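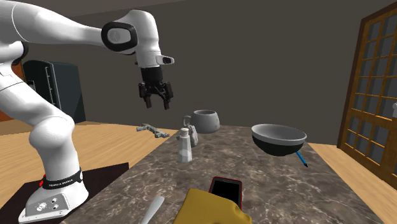
White, with a black band and a bit of red.

We finished the kitchen on Boruneck Street last week. A few people asked how we picked everything, so I'm putting it in one thread. Mostly it's about stone, floors and paint, with some prices.

---

The old kitchen had a laminate counter that had swollen next to the sink. Cabinets were fine. We kept them and only changed the doors under the window. If your cabinet boxes are square and dry, leave them alone.

---

First stop was Rivar, the stone yard out past Sustunen. They let you walk the racks on your own. Go in the morning, it gets crowded after lunch.

---

Bring a cabinet door with you. I brought a paint chip the first time and it told me nothing. Second trip I carried a whole door in and leaned it on the slabs. Got some looks. Ruled out half the row in a few minutes.

---

Remnants are where the savings are. Ours was left over from somebody's bathroom job and cost $348 before cutting. It had a chip on one corner, and that corner went behind the stove.

---

Ask what the cutting costs before you ask what the stone costs. The sink cutout, the polished edge and the delivery are all separate lines on the bill. My first quote had none of them on it.

---

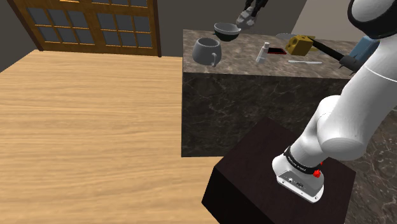 Stone counter, light wood floor, dark gray wall.

On walls: dark gray is easier to live with than I was told. We went with a flat finish in the dining end and eggshell by the stove. The flat shows every fingerprint. I'd do eggshell everywhere next time.

---

It needs three coats over white. The can says two. The can is wrong, or my roller was cheap.

---

Floor came from Dimitrov. We took home 17 sample boards and left them on the floor for most of a month, walking on them and spilling on them. The very pale ones looked good until the dog came in from the yard. The one we bought was my wife's second choice and my fourth.

---

Let the boards sit in the room before you put them down. Ours sat for five days, boxes open. Myroslav Yurchenko, who laid them, wanted seven. There is one gap by the pantry and he has mentioned it.

---

Light wood next to dark walls does need decent lighting. We moved the ceiling fixture closer to the counter and put a plain strip under the upper cabinets. The strip was the best money in the whole job.

---

Question from the replies - does real stone stain? Yes. Tomato sauce left overnight took some work to get out. Coffee wiped up the same morning left nothing. Seal it, then put a few drops of water on it every few months. If the water soaks in, seal it again.

---

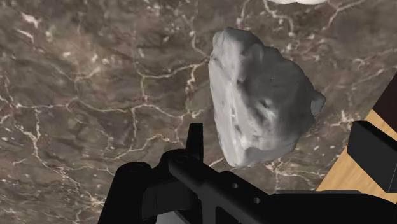 Gray rock, brown marble pattern.

Brown is the color I was most wrong about. I walked right past it at the yard. Then I saw a brown marbled top in a friend's house, with gray all around it, and it looked warm and not dated at all. If we ever redo the bathroom, that's where I'm starting.

---

One warning on patterns. A small sample won't show you how the veins run. Ask to see the full slab and mark with tape where your piece will be cut. Todor Spahić at the yard did this for us without being asked, and it moved a big dark streak out from under the window.

---

Total for floor, stone, paint and lights is in the spreadsheet, which I'll clean up before I post it. Plumbing is on its own tab. The faucet got returned twice and I haven't sorted out those receipts.

---

Still to do: the trim by the back door, and handles. We've been opening drawers from the bottom edge since May. If anyone has handles they like for wide drawers, send me a link.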